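Workshop tips: getting on with a two-arm bench kit
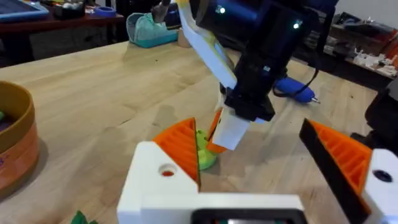 We have had the Jaltano two-arm kit from Weteo on the bench since June, and people keep asking whether it is worth the money and what we would do differently. The notes below are from me and from Pascual Insaurralde, who did most of the assembly.

Fix the bases first. The clamps supplied are fine on a thick worktop but they creep on anything thin. We put a scrap of plywood under each clamp and marked the base positions in pencil, so that if one gets knocked you can put it back without starting the set-up again.

Check the finger pads every week. The ridged pads pick up dust and sanding grit and then smooth things start to slide. Wipe them with a damp cloth and let them dry. Don't use white spirit on them. A spare set comes in the box, and Aravena sell more in packs of four.

Leave slack in the cables, but not too much. A loop that hangs down to the bench will catch on something sooner or later. Run the arm slowly through its full reach before you tie anything down, then tie it at the elbow and nowhere else. Pascual tied ours in 3 places the first time and pulled a plug half out.

Printed parts and heat don't mix. Keep a glue gun or soldering iron well away from the fingers when it is switched on, and unplug it before the arms move. We softened one finger in July and the replacement took seven days to come.

Start with things that have a wide base. Anything tall and narrow gets tipped over by the first finger to touch it. Once you can pick up and put down without a wobble, move on to cups and small tools. A bowl makes a good target for early practice as you don't need to be accurate to the millimetre.

Teach one arm at a time. The manual has you moving both on the first day, and we lost an evening to it. Set the first arm going, save the routine, then bring in the second. Keep them slow where they cross - the kit will stop if they touch, but it doesn't always stop straight away.

As for what we think of it, the arms are steady and the software is plain enough once you have found the settings page. The manual is poor. Two of the drawings show an older wrist and the screw sizes are wrong on page 7. Estela Troncoso at the Plostside shop gave us a corrected sheet, and she will print you one if you ask at the counter.

I would buy it again, though I'd order extra pads and longer clamps at the same time and save on postage.

Updated 16th October with the pad packs.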